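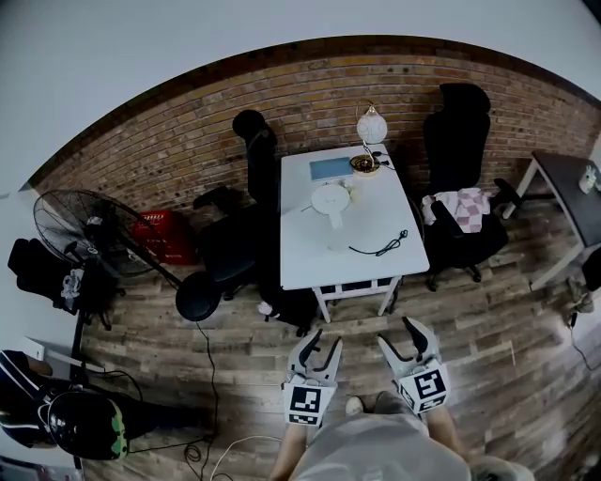

Notebooks > Dromenance > Handling work > Entries

Search this notebook Go Clear

March 27, 2019

Morning on table items, afternoon on cups. Both sets of hand grippers charged overnight and came up without a fault. Total after today is 1609 recordings, 155 of them new. I threw out 13 from the morning where the left marker went out of view. Most of those came from me turning my wrist too far when reaching across the table. Same mistake as last week.

Stood for all of it. My right forearm is tired in the place where the trigger hand does the holding. Two of the others said the same at lunch. We should stop pretending the grippers weigh nothing and put a proper break in the schedule. Right now the break happens when a card fills up, and the new cards are bigger.

Went over to Pandimari on the way in to see the first Drustosura cell on the returns line. It has been running on day shift since Monday. It opens and closes well on boxed goods, and it is slow on anything round or shiny. When it isn't sure it stops, turns on the amber light and waits for a person. The person on that bench used to unpack, check, wipe and reshelve. Now they clear stops and do the checking, and the unpacking is mostly gone from the job.

Things I wrote down while standing there:

- The stops come in bunches. Long quiet stretch, then four or five close together. The operator said the quiet part is the harder part.
- Checking for chips used to happen while the item was in your hand anyway. With the cell doing the lift, checking is a separate step and you have to pick the thing up again. That is extra handling we added and did not plan for.
- The bench is set at the height of the arm. Too high for two of the three people I saw use it.
- People still talk across the line, but they have to raise their voices over the vacuum pump.
- Rotation is every two hours on paper. On the floor it's whoever knows how to clear a jam, so the same two people get called over all day.

Kwok (they own the stock and pay for the line) want the cell to take 200 items a shift by July. I don't think the number is out of reach for boxes. For cups and glass I wouldn't promise it. I said so in the call and it went into the notes as "team is optimistic", so I am writing it down here as well.

Cups. We had been closing straight in from the sides at mid height, and that's fine for mugs with flat walls. On a tapered body the pads want to be a little higher than you'd think, and the squeeze has to come on slowly. 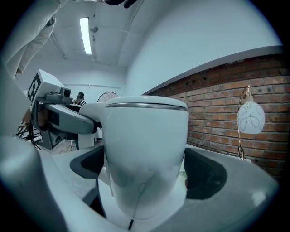
If you close fast the cup shifts in the pads and you end up carrying it at an angle, and then the set-down is bad too. Slow close, short pause, lift. The pause feels silly when you do it by hand but I want it in every recording. The people at Pandimari told me they do the same thing with their fingers on anything with a metal rim. They feel for the weight first. None of our written steps had that in it. It came from someone who has unpacked returns for years, and it should be credited in the method sheet when we send it on.

That brings up the other matter. Two of the line staff have asked if they can come here and do recordings for a week each. I'm in favor. They are faster than we are and they drop less. But they are paid by Kwok on a line rate that includes a volume bonus, and there's no volume here. Someone has to settle what they get for that week before they come. I won't ask people to take a pay cut to train the thing that's taking over half their bench.

Also worth asking who the recordings belong to once they've made them. I don't know. Put it on the list for the next call.

Small stuff:

Tape the fan cord down, people walk there.
Left gripper, lower screw on the finger housing works loose by afternoon. Thread lock.
Cables: keep them behind the elbow. More than one take this afternoon had a cable hanging in view.
Label cards by operator as well as by task, so we can compare tiredness late in the day.
Bench height - ask Pandimari for the drawing. If the arm base can drop, the people won't have to reach up.

Tomorrow: glasses without handles, then repeat the morning set with the table turned.

This site uses cookies to keep you signed in and remember your notebook settings. Accept Manage settings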